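Search this site Enter keywords Go

Jindia Community Meals Program
Progress Report to the Vrettos Fund
Reading time: 2 minutes

The program served 612 residents during the reporting period, which closed at the end of May. Most guests attended the midday sitting at the Cistden hall. Home delivery accounted for 39 households, all within the original service area.

Grant funds were applied to food purchasing, kitchen wages and the replacement of dining room supplies. Spending on supplies remained within the approved line. The second refrigerator has not been ordered - the supplier, Kavumance, revised its delivery terms in April and a new quotation is under review.
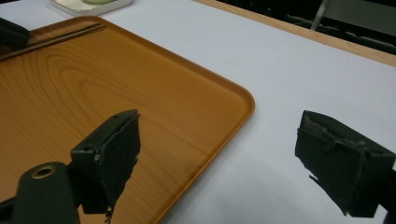 Serving tray with wood-grain finish.

Attendance at the evening sitting was lower than planned. The sitting now begins at 5:30 p.m. to match the bus timetable, and numbers will be reported again at the close of the next period. Guests returned 316 comment cards. The most frequent requests were for smaller portions, more fresh fruit and a quieter seating area.

Two matters require the Fund's attention. The hall lease expires before the end of the grant term, and the landlord has proposed a shorter renewal. The program also requests approval to move the unspent training balance of $2,039 to food purchasing, where prices have risen since the budget was set. A revised budget sheet is attached as Annex B.

Contact the program office | © Jindia Community Meals Program | Back to top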